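Typing Club Moves Up a Floor

We have new keyboards! If you have ever tried to learn touch typing on a laptop with a sticky spacebar, you will understand why the whole Drevunura learning room was grinning in April. Almost 200 neighbors have come through our evening computer classes so far, and the thing they ask for most, way ahead of spreadsheets or email, is a chance to get comfortable at the keys.

So Typing Club now has its own tables upstairs, with full-size keyboards, number pads and all. Gladys Valderrama leads the 6 p.m. group and she has put together a lovely set of warm-ups: two minutes on the home row, then short words, then a paragraph from whatever you happen to be reading. Sheyla Grajales brought in song lyrics, and that turned out to be a terrific workout for the apostrophe. Hazem El Sherbiny prefers recipes (good practice for fractions, and everybody leaves hungry).

The top row is where most of us slow down. Numbers and symbols are a long reach, and it's so tempting to go hunting with one finger. Gladys has us type out pretend phone numbers and prices, slowly, and go back to the home keys after each one. After four sessions I can find the percent sign on the first try, which thrills me more than it probably should.

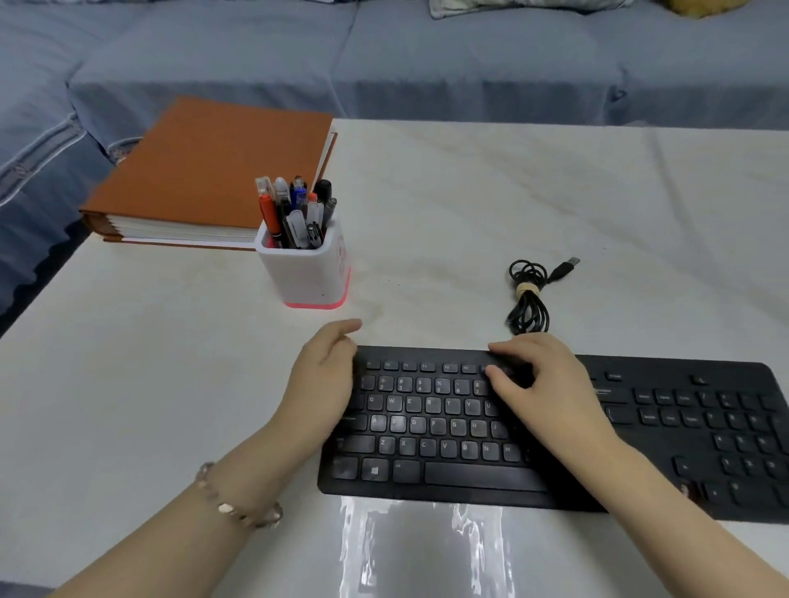 Both hands up by the number row at one of the white tables.

Beginners are welcome any time, and so are fast typists who want to drop a bad habit or two. Bring your reading glasses if you use them, and something you would enjoy copying out, whether it's a poem, a letter or your aunt's soup. Maritza Cuervo keeps the sign-up sheet at the front desk and can pair you with a practice partner if you'd like one. The tables are also open for practice before class, starting at 4 p.m.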